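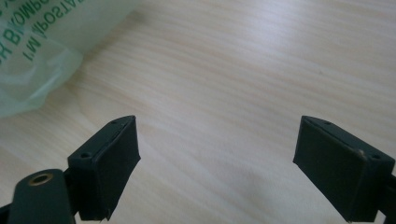
About Us

Hi, and welcome to Trolwood! I run a small workshop where we build and teach robot grippers, mostly the two-finger kind you can hold in your hand. I started it after years of fixing packing machines at Ibarra, where I kept noticing that the boxes were easy and the bags were a pain. So bags became our thing – thin ones, crumpled ones, the kind you bring home from the store and stuff in a drawer.

We moved into our current space on Omier Street in February, all 900 square feet of it, and we held our first open day on 24 May 2021. I had put out chairs for a much smaller crowd (sorry to everybody who stood!). People took turns with the hand-held gripper, trying to pick a plastic bag up off a wooden table. It's harder than it sounds. The kids did better than the engineers, and one group from the high school stayed until I had to turn the lights off.

We now run open days 3 times a year. You get a short talk, a demonstration on the bench and then plenty of time to squeeze the handle yourself. No sign-up for families, but school groups should write first so I can set up a second table. We can take up to 285 visitors over the day, and parking is behind the tile shop.

The rest of the time we make finger pads and spare parts for labs and small factories, and we teach an evening class called Matent, which covers grip, friction and how to fix what you break. Beginners are very welcome – I was one for a long time myself. Bring a bag from home if you want to try your own!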